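Friday, late

Well, I finally dealt with the mugs. I know, I know, I said I'd do it in March and then I said I'd do it when the weather got better, but tonight there was nothing on and the kitchen cupboard had gotten to the point where you had to open it with one hand and catch things with the other. So I put the radio on, rolled up my sleeves and took the whole lot out.

I'd forgotten half of them, to tell you the truth. The one from the Sondemum conference, which I went to for the free lunch. The pair I bought in Plevov when it rained all week and there was one shop open. And a thing with a chipped lip that I think came with the apartment! That one went straight in the trash, and so did the one with the crack I've been pretending is a pattern.

Then everything that was left got washed, dusty or not. I used the good sponge and way too much soap, and I did them in batches so I wouldn't end up with a tower (last time there was a tower, and last time there was also a broken saucer, so I've learned something). The rack isn't big. Six is plenty if you want to get one out again without the rest coming along with it.
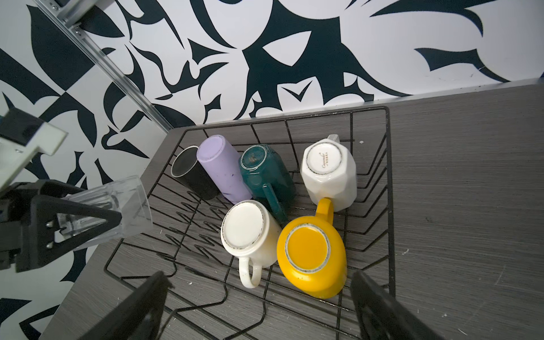
I'm still so pleased I bought the black wire rack and gave up on the old plastic tray with the sludge in the corners. It was $27 at Skesport, marked down, and I walked around the store with it under my arm for ages before I let myself pay. Mugs go in upside down, handles wherever they want to go. I used to line all the handles up the same way and I can't think why, it took forever and they still had to be turned around again for the cupboard.

The yellow mug is staying, obviously. It holds a ridiculous amount of tea and it cheers me up in the morning before I've spoken to anyone. The purple one is staying too, even with the marks on it – I went at those with baking soda for a good ten minutes and then decided I could live with them. The teal one is the prettiest of the bunch and I hardly ever use it. Why do I do that? I save it for company, and then company comes and asks for a glass of water. New rule: teal on Sundays.

The cream one I went back and forth on. It's a bit plain, but it has a nice wide bottom and doesn't tip over when I put it down on the arm of the couch, so it gets another year.

The table needs a proper wipe too. There are little white flecks all over the grey and they get onto the rack as well, and I swear I did that table on Tuesday. I'll do it tomorrow with a damp cloth and the vinegar stuff, and I'll lift the rack off and do underneath, no cheating.

The one I really couldn't make up my mind about was black. I have too many dark mugs and you can't see whether there's a coffee ring left inside, so you have to stick your nose in to check. I'd pretty much decided to put it in the donation box, and I said so on the phone when we were going over who needed what. 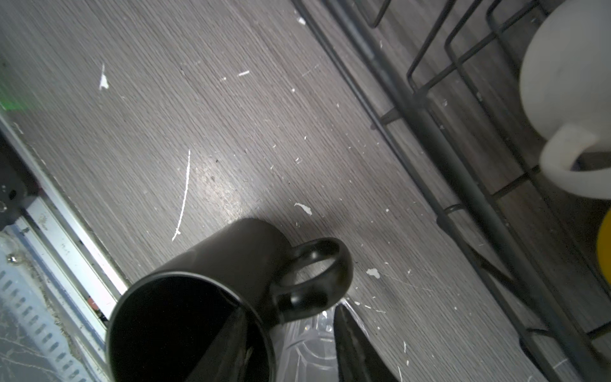
Lambros Karagiannis was having none of it and told me a black mug is the only kind worth owning, that coffee looks wrong in anything else, and that if I gave one away he would drive over and take it out of the box himself. He also wanted to know why the white ones were getting off so lightly when they show every single tea stain. Fair point! I said he could have the black one if he came and got it, and he said he already had about 90 mugs and his cupboard door doesn't close either, so I don't know why I listen to him on this.

Anyway, it's staying until he visits, and then we'll see who goes home with it.

Still to do: new shelf paper (Spanos has the plain kind), find the other hook, take the box to the thrift store before I start fishing things back out. My hands are like prunes and it's way past my bedtime. I'm having one last tea, in the yellow one, and then the light's going off.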